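4.2 Overhang, and what people do with it

By the time we reached the third month of fieldwork in Curkham, we had stopped asking households and offices how often they emptied their small bins. The answers were useless. People reported the interval they thought respectable, usually a day, and then we would open the cupboard and meet a bag that had plainly been there since Monday. Humaira Lashari, who did most of the door-knocking, began writing the respectable figure in pencil and the observed one in ink.

What people were willing to discuss, at length and with real feeling, was the liner. Of the 577 bins in the survey, 169 held a bag that did not fit, in the sense used in Section 2: either the mouth of the bag could not be stretched over the rim, or enough film was left over to hang down the outer wall. The first kind is rare and gets dealt with quickly, usually with swearing. The second kind is left alone for years. It is the subject of this section.

Earlier work on domestic waste has tended to treat the liner as a solved problem. The bag goes in the bin, the rubbish goes in the bag, and the interesting part begins at the kerb. We held this view ourselves when we applied for the funding. The difficulty is that bins and bags are bought by different people, in different shops, at different times, and sized by two trades that do not appear to be on speaking terms. Bin makers quote litres. Bag makers quote a flat width and length, or litres of their own devising, or simply the word "small". A respondent at the Grernum offices had kept a tape measure in the stationery drawer for this purpose and was considered odd by her colleagues, though they all borrowed it.

Overhang has three effects that matter here. It hides the outside of the bin, so that dirt on the outer wall goes unnoticed and unwiped. It takes up film: on the smallest bins we measured, the part of the bag doing no work at all was larger than the part holding the rubbish. And it gives people something to grab. This last effect surprised us. Respondents with generous overhang lifted the bag out by its skirts and tied it in one go, whereas those with a snug fit had to pick at the rim with their fingernails, and several said that they put off the job for exactly this reason. A wasteful bag, in other words, may be emptied sooner. We report this with some reluctance, as the first author had already given a talk saying the opposite.

Transparency complicates matters further. Clear film was commoner in shared rooms, opaque film in private ones, and the split was sharper than anything we found for income or age. Asked why, people in shared rooms mostly said that the clear bags were what came. People at home said that they did not care to look at their own tissues. A clear liner does not quite show its contents, either. Once folded over and crumpled, the film turns cloudy, and what reaches the eye is a general impression of rubbish, with the colour of the bin behind it (Figure 3).

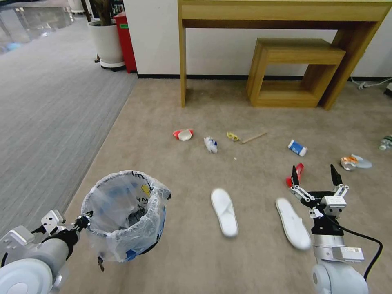

Figure 3. Clear liner on a small round bin, folded over the rim with the loose edges hanging down the sides. The blue of the container shows faintly through the film. Lettering on the side of the bag reads "YAN".

4.3 The Tarar trial

To see whether fit alone changed behaviour, we supplied matched liners to the occupants of Tarar House, a converted mill let out by the room to small firms. Each tenant got a roll cut to the measured rim of the bin they already owned. The rolls came from Zoltier, who were patient with us over the sizes and asked only that we stop telephoning at lunchtime.

The trial ran for 90 days. For the first fortnight nearly everyone used the matched rolls. After that, use fell away in a manner we had not planned for. Tenants finished a roll, or mislaid it, or lent it to the room next door, where it fitted nothing, and went back to whatever was under the sink. By the end only 12 bins were still lined with the bag intended for them, and two of these belonged to a man who had been on leave.

Tenants who gave up on the matched liners did not go back to their old habits in full. Many now folded the surplus film inwards, or twisted it into a knot at the rim, which they had not done before. When asked, they denied that the trial had anything to do with it. One said she had always knotted hers, and showed us, and took three attempts.

Two cautions apply. The first is that a person who has had her bin measured by a stranger with a clipboard is no longer an ordinary user of that bin, and we cannot separate the effect of the liner from that of the clipboard. The second is seasonal. The trial took in December, when the rooms filled with wrapping paper and mince pie cases and every bin in the building overflowed whatever it was lined with. We have kept those weeks in the main analysis and left them out of the one in the appendix. The direction of the result is the same in both, though the appendix is the more cheerful.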